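Trimham carpet-top table, teal

Home > Tables > Work and sorting > Trimham

In stock - ships from the Gebretsadik warehouse
Item 980

Rectangular table, rounded corners, short pile carpet over the whole top. Teal blue only for now. Gray was discontinued in July, please stop emailing about the gray.

Who buys it: people who sort stuff. Craft rooms, mail rooms, church halls, a couple of pet groomers. Also board game people, who like that dice don't go flying. Things stay where you put them. Bottles on their side don't take off across the room the way they do on a slick top, and you don't get that clatter every time somebody sets something down.

Size and so on

Top: 111 cm long, see the drawing in the downloads tab for depth
Load: 600 lb spread out, do not stand on it
Surface: short pile carpet, glued, edges wrapped under
Corners: rounded, all four
Legs: sold with, not attached. Bolts in the bag taped to the underside
Assembly: two people is better, one can do it on a rug

What goes on it

Pretty much whatever comes out of the cabinet under the sink or the junk drawer. Toothpaste, a sponge, drink bottles, snacks in a crinkly bag, a coil of rope. The pile is short enough that small flat stuff doesn't sink in and get lost, and you can still slide a box across if you push. Rope is a good test by the way - on a bare top a loose coil keeps creeping open while you work on it, on carpet it mostly sits. We coil a lot of rope.
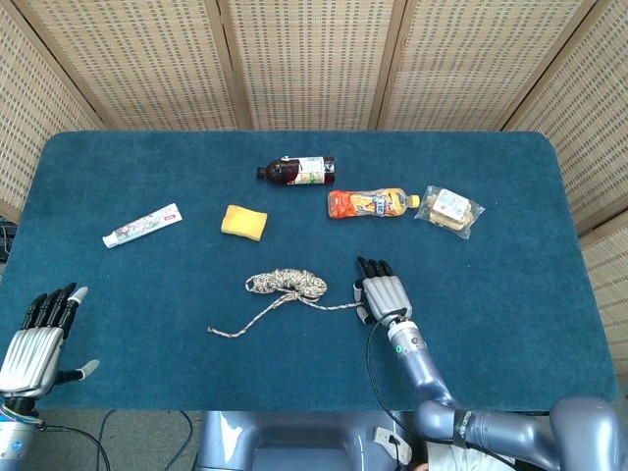 Same goes for cord, hose, dog leashes, extension leads. Lay it down, find the end, start over if you have to. No scratches on the top because there's nothing to scratch.

Not good for: wet paint, hot pans, glue guns, anything with glitter. Really, no glitter. Also not a cutting surface, a blade will go right thru the pile and we don't cover that.

Cleaning

Vacuum with the brush head. Damp sponge for spots, blot, don't scrub in circles or it fuzzes up. Sugary drinks - get to it quick, cold water first. Toothpaste comes out if you let it dry and then brush it. Let the top dry before you put it away. Don't fold or stack tables face to face when damp, you'll get marks.

Replacement tops are on the Woltileo parts page, search by item number not by color.

Goes with

Folding screens. A woven rattan-look screen in beige with a tan frame looks nice behind the teal, and it blocks off a corner if your table lives in a shared room. Five panels gets you across the back plus a bit of wrap on both sides. We don't sell the screens ourselves, Dimolex does, ask for the woven ones. Measure your wall first.

Shipping

Flat box, heavy. Driver leaves it at the door, not up stairs. If the box is crushed take a photo before you open it and send it with your order number. Orders in before 2 p.m. go out same day unless we're doing stock.

Orders of 400 and up, call for a freight quote, the cart can't work it out and will show you somthing silly.

Questions we get

Does the carpet come off? No. It's glued.

Can I get it without the carpet? That's a different table, look under plain tops.

Does it smell? Bit of a new carpet smell for the first week. Open a window.

Will it go outside? No. Covered porch, maybe, but bring it in at night.

Can I put a clamp on it? Yes with a scrap of wood under the jaw. Clamp straight on the pile leaves a dent, it comes up again mostly if you steam it.

Is the teal the same as the old teal? Slightly darker. Don't mix old and new side by side if that kind of thing bugs you.

Returns

30 days, legs off, back in the box. Keep the bolt bag!! Half the returns come back with no bolts and then we have to charge for them.

Page updated by Yabsira Adugna, product desk. Spot a mistake, use the form at the bottom.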